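Flamton Gloss Tabletop, White

A tabletop for people who eat at it, work at it and put off clearing it. The Flamton comes in one color, white, because Settimio Barbieri at our Nasstead shop has been asked about beige and would like not to be asked again.

Wipes clean with a damp cloth. Shows fingerprints, yours mostly.

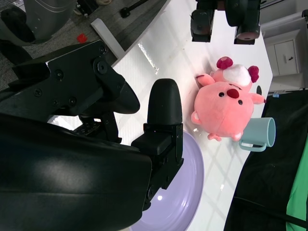
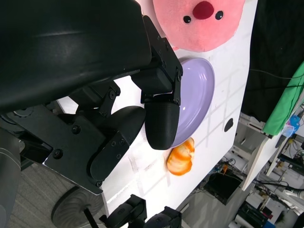 Legs are sold separately, which annoys everyone, us included. Any Zendero set with the standard plate will fit. Screws are in the bag taped underneath, along with a few spares for the ones that roll under the stove.

Length: 1,725 mm
Width: 985 mm
Maximum load: 100 kg, spread out. Please don't stand on it to change a bulb.

Orders placed in December ship after the holidays. Returns accepted unassembled, in the original box, if you still have it.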